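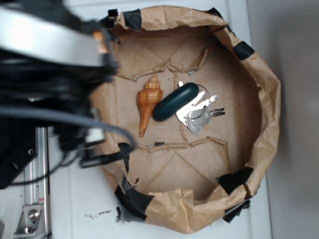 A paper catch-all is a shallow open container made from a kraft paper bag or sheet, used to hold small everyday items such as keys, tags and ornaments. Also called a bag bowl, or a Flencombe tray in older craft leaflets. Normally brown. Usually kept by a door or on a desk.

Construction

Bag is opened, crumpled, then pressed flat at the bottom. Rim folded outward or rolled. Tape holds the folds – black cloth tape is common, any tape works. No glue. Creases in the floor are left in. A bag takes 20 minutes, less with practice.

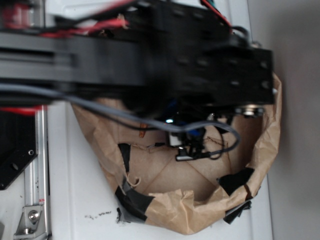
Torn flaps inside are usual in reused bags, where a handle or a glued seam has been pulled away. Some makers trim them, most dont. The Lumach pattern, first printed in 2000, asks for a rim folded twice and 8 pieces of tape. Later versions use fewer.

Contents 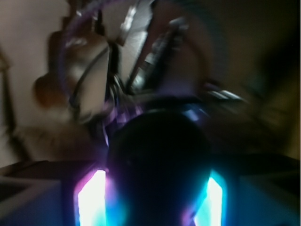
Keys are the most common contents, then coins, then odds and ends with no other home. Heavy items go in the middle so the sides stay up. Rounded, warm-colored things, like the orange-brown one here, stand out well against pale surroundings and are easy to find again. Shells, real or made, are often kept in the tray all year.

Care

Shake out crumbs. Retape as needed. Paper softens with handling and the rim will slump in time, wich is not a fault.
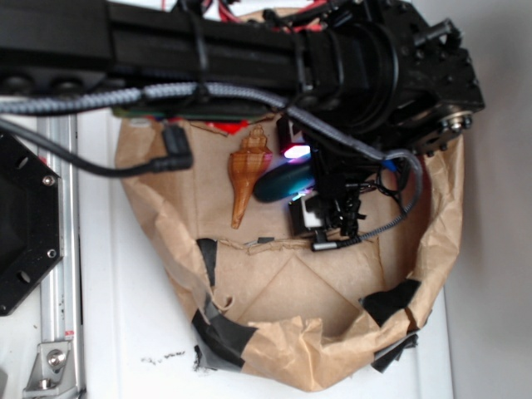 Damp is the main problem. A wet tray should be emptied and replaced, not dried.

See also: Flelirico box, Kordestani fold, key dish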